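Wearables should publish their sensor logs

The Numen band on my wrist reported 1,353 heart rate samples last night. The app shows me a curve. The samples stay on a server, and the curve has been smoothed by a filter whose settings the company does not disclose. I think buyers should refuse this arrangement.

Smoothing is a reasonable choice. Optical sensors are noisy, and a loose strap can produce a pulse that matches the wearer's step rate. The trouble starts when firmware changes the filter. In May, Numen shipped an update that moved my resting rate down by four beats overnight. The release notes listed "stability improvements." A user who tracks that number for medical reasons had no means of telling a software change from a change in the heart.

Stestent does slightly better. Its watch exports a file with one value every 12 seconds, which is enough to spot a step change after an update. The file leaves out the confidence score that the sensor computes for each reading, so good data and bad data look the same.

The usual objections

Vendors say raw logs are too large. Driss Shehata, who wrote sync code for Gidey before it dropped its fitness line, measured a full day of optical data from its last model at 40 megabytes compressed. A phone moves that over home Wi-Fi while it charges on the kitchen counter.
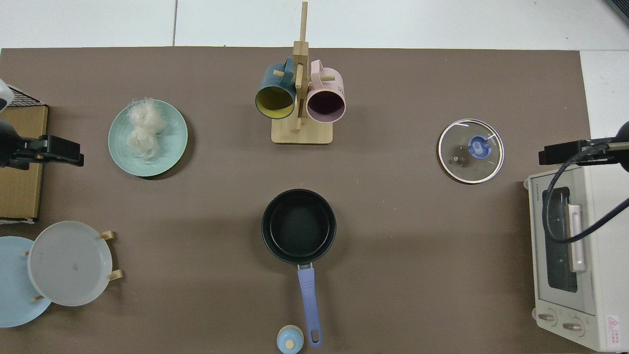 What a log should contain

At minimum, a log needs the time of each sample, the unfiltered value, the confidence score and the firmware version. The last field costs a few bytes and would settle most of the arguments on the Nurar owners' forum, where one thread on sleep scores has reached 317 replies without establishing which build anyone was running.

Vendors also say that raw data confuses people. It may. The export can sit three menus deep, off by default, and the curve can remain on the main screen for everyone else. Reviewers should test for the export and mark down any device that lacks it, as they already do for poor battery life.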